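The Can Test

Four grippers, one store shelf, and a lot of potato chips

Anyone who shops for robot hands learns to distrust the spec sheet. Payload, stroke, grip force: the numbers are all there, and they say very little about what happens when a hand meets a tube of chips with another tube standing right behind it.

So we borrowed a mock store in Skostcombe for most of February, filled a few shelves with snacks, and put four hands through the same chores. Two came from Kotetti, a small shop that builds silver-fingered grippers with very few moving parts. One was the Tundel Five, a soft hand with air-filled fingers. The last was a jointed hand from Tóth, black all over, and the one everybody wanted to shake.

The rules were simple. Pick a can off the shelf, carry it clear of the edge, put it back upright. A pick counted only if the can came back without a dent and its neighbors stayed on their feet. We ran 2,188 picks in all, most of them with chip cans, the rest with cookie boxes.

Chip cans are a wonderful test object! They're light, they're tall, the walls are smooth cardboard, and the plastic lid pops if you squeeze too close to the top. They tip over if you so much as breathe on them. A gripper that handles chip cans well will probably do fine with a soup can, and I wouldn't bet on it the other way around.
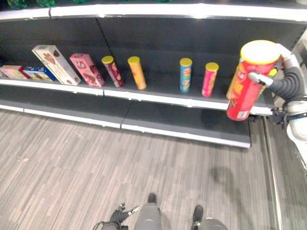 The Kotetti wraparound was the surprise of the month for me. It has no touch sensing at all, just a curved finger that comes around the side of the can and a motor that stops when the current climbs. Across 648 picks it knocked over a neighbor 11 times, nearly always when the cans stood close together and the finger had to sneak in between. Spread them out a little and it just keeps going, pick after pick, with a small click I got weirdly fond of.

Boxes were another story. A tall cookie box leaning at an angle gives that curved finger very little to hold, and it tends to slide up the cardboard and let go. The flat-pad Kotetti was better there, and the Tundel was better still. Its soft fingers don't care which way a box is leaning. They do care about speed, though, and waiting for them to fill with air felt long by the second afternoon.

And the Tóth? On a good run it's the most beautiful thing in the room. It can pinch a lid, cradle a box, or hook a can from behind, and watching it choose between those is a treat. It also needed its thumb recalibrated 3 times, and the cable down the wrist has to be routed with care or it snags on the shelf edge.

If I were stocking a snack aisle tomorrow, I'd bolt on the wraparound and keep the Tundel on a cart nearby for the boxes. The Tóth I'd take home. We have it back for another round once the new thumb arrives, and I've already bought the chips.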